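**PRESS RELEASE**

**Jerthorpe, 13 Nov 2023**

# Colour-coded bin scheme "not proven", says Jerthorpe Residents' Forum

Jerthorpe Residents' Forum has called on the town council to hold off on its plan to bring in green and red household bins across the whole town, saying the trial results published so far do not show what the council says they show.

The council announced last week that its trial on the Lulosberg estate had been "a clear success" and that every home in Jerthorpe would move to the new system. The Forum has read the report twice and can't find the success in it. What it can find is a short trial, a small response, a lot of confident wording and a contract that seems to have been drawn up before the results came in.

## What the council says

Under the scheme, each household gets a green bin for everything that can be recycled and a red bin for everything else. The present black sacks would go. So would the separate paper collection, which a good many people in the town still like and use. The council says people find two colours easier to follow than the current printed calendar, and that less rubbish will end up in the wrong place.

That may be so. The Forum has no quarrel with green bins or with red ones. Several of our members live on the Lulosberg estate and have got on perfectly well with theirs. Our quarrel is with the claim that the matter is now settled.

## What the report says

The trial covered 588 homes. Of those, 200 were sent a survey and 166 sent it back. The council's own press notice says that "residents overwhelmingly back the change". Residents of the rest of Jerthorpe have not been asked anything at all.

Nor were the people on the estate asked whether they wanted to keep the new bins. We have seen the survey form. It asks whether the colours are "clear" and whether the leaflet was "helpful". A person can think a leaflet is helpful and still not want another wheelie bin by the front door. There was no box for that, and no space for comments.

The report also says the amount of recycling collected on the estate went up during August. It doesn't say what it went up from. The previous August's figures are missing, with a note that they were "not held in a comparable form". August is when many families are away, and also when the estate had its street party, and we would have expected either of those things to get a mention. Neither does.

Then there is the matter of what happens after the lorry has gone. More in the green bin is only good news if it can be recycled when it gets to the other end. The report gives no figure for loads turned away at the depot. We asked for one in writing and were told that it was "a matter for the contractor". The contractor, Tumora, told us it was a matter for the council.

## Colours are not the hard part

The council has leaned heavily on a study of bin colours carried out for it by the design firm Zeng. The study is pleasant to look at and says that people can tell green from red. Most can. Those who are colour-blind often can't, and red and green is the pair that gives them the most trouble. The study deals with this in a single sentence, which says that bins will "also carry a label". No drawing of the label is included and the bins delivered to Lulosberg have theirs on the back, facing the wall.

In our members' experience, people already know they have a recycling bin and a rubbish bin. What they don't know is whether a yoghurt pot with a film lid goes in one or the other, or what to do with a pizza box that has cheese stuck to it. Making the bin a brighter colour does nothing to answer that. A better leaflet might, and would cost a good deal less.

There is also the plain question of space. The terraces behind the station have no front gardens and no side passages. Two full-sized bins will have to stand on the pavement, where there is hardly room for a pushchair as it is. The council says flats and terraces will be "looked at case by case". We would like to know by whom, when, and whether anyone living in them will be told beforehand.

## What we are asking for

The Forum wants the council to:

- publish the depot figures for the whole of the trial, including loads turned away
- put out last year's collection figures for the Lulosberg estate in whatever form they are held
- run a second trial in a part of town with terraced houses, and run it through the winter
- ask residents directly whether they want the scheme
- release the full cost, including what will be done with the old bins

None of this is a lot to ask. The council spent a good while telling us the last change to collections would save money, and we are still waiting to see the sum. If the figures for this one are as good as we have been told, putting them out will do the council no harm, and the Forum will say so in public.

We would add that the council has known about our concerns since the summer. We wrote when the trial was first announced and got an automatic reply. We wrote again after the survey went out and were thanked for our interest. The decision was then put on the agenda as an item "to note", meaning that there was no vote and no time set aside for questions.

## Public meeting

The Forum will hold an open meeting in the Jerthorpe library meeting room before the council next sits. Details will be posted on the library noticeboard and on the Forum's web page. Council officers and Tumora have both been invited. At the time of writing neither has said yes, though we have been told that the invitation has been "passed on".

Residents who can't come but want their views heard can leave a note at the library desk, marked for the Forum. Notes from the Lulosberg estate would be very welcome, whichever way they lean.

**Notes to editors**

Jerthorpe Residents' Forum is an independent group open to anyone living in the town. It has no link to any political party and takes no money from the council or its contractors. Copies of our letters to the council, and the replies such as they are, can be had on request through the Forum's web page.

**Ends** 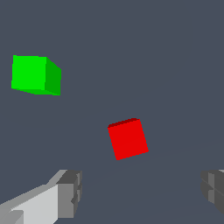
*Green and red blocks on a dark grey background. Computer-made picture, free to use with this release.*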